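Shoes off, slippers on: Stevel's reading room opens its doors

22 February 2020

There was a queue down the steps before ten, and by lunchtime every cushion in the place was taken. Stevel finally has its shoes-off reading room, upstairs from the old Groro shop, and what a lovely thing it is!

Visitors leave their outdoor shoes at the top of the stairs and change into slippers before going in. The rest is simple: warm floor, good lamps, tea from the hatch, and nearly 2,000 books to borrow or to read where you sit.

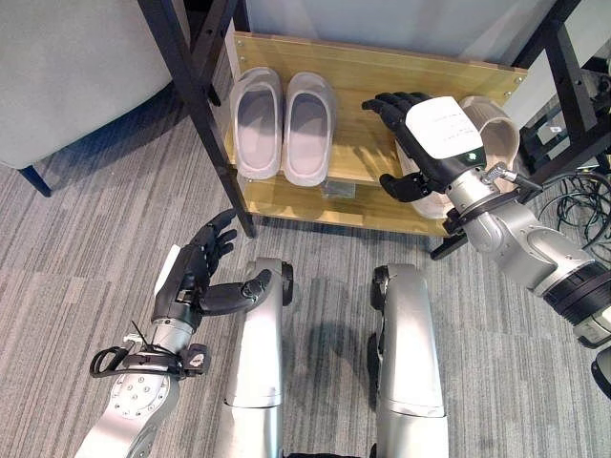
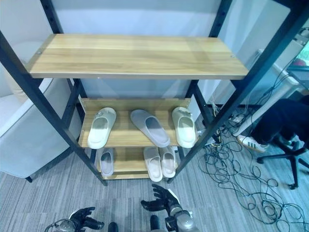
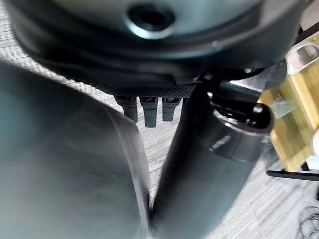 The idea came from Elvia Figueroa, who ran the mobile library on the Rodurora estate until it stopped calling there in November. She had a garage full of books and a long list of readers who kept asking where they could find her.

"People used to sit on the van steps in the rain to finish a chapter," she told us. "I wanted them to have a floor they could lie down on. Children read for ages when they're flat on their tummies, and so do I, if I'm allowed."

The floor in question is cork, laid over the old boards, and it makes the whole room wonderfully quiet. Even with a full house on opening morning you could hear pages turning (and one small boy laughing his head off at a book about a goat). Large print has its own bay by the window, where the light is best, and there is a long low shelf of picture books in Turkish, Spanish and Polish as well as English.

Those Turkish books were chosen by Hüsnü Ersoy of the Yüksel bakery across the road, who also sent over trays of sesame rings that went in no time at all. He read the first story of the day himself, a bedtime tale his grandmother used to tell, doing all the voices, and was made to do it again straight afterwards. He has promised to come back every month, and several parents were heard holding him to it.

Joining is free. A card lets you take home up to 10 books at once, and 80 people had signed up by the time the kettle went off for the evening. There are no fines. If a book goes missing for a while, Elvia would just like it back when you find it down the side of the sofa.

The room has space for 50 at a time, so groups are asked to ring ahead. There is a lift from the yard entrance at the back, and anyone who needs to keep their shoes on for whatever reason is very welcome to do so, with covers kept by the door. Bring your own slippers if you would like to.

Still wanted: beanbags, audiobooks on CD, cookery books of any age, and someone handy who can stop the tea hatch from sticking. Donations of books can be left at the bakery counter during opening hours. Please don't leave boxes on the steps overnight, as the first lot got soaked.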